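Terrazzo

Terrazzo is a flooring material made of stone or glass chips set in a binder, then ground flat and polished. Binder is cement in older work, epoxy in most newer work. Also the name of the speckled pattern, now printed on all kinds of things.

Color
Gray was the usual ground in public buildings. Cheap, hid dirt. The old ferry hall at Gurnport has a gray floor with brass strips, laid by the Ankrah works over 7 weeks in August and after.

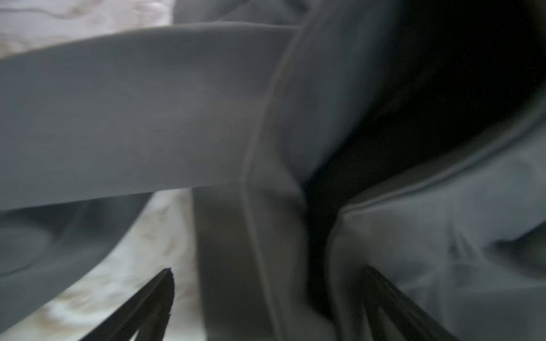 Gray material at close range.

Printed terrazzo
Wallpaper, fabric, phone cases. Flecks are usually irregular, spaced so the repeat is hard to spot. Off-white grounds are comon, with mustard, pink and black chips. Designer Afia Acheampong drew three versions for Doltex, one still sold. Often paired with marble patterns, which some decorators dislike.

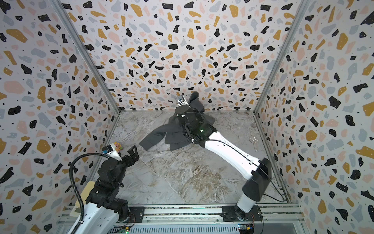

Care
Sweep first, then a damp mop. No vinegar on cement types, it etches marble chips. Reseal when water stops beading. Mondstead school floor was resealed after 50 years, seperate article.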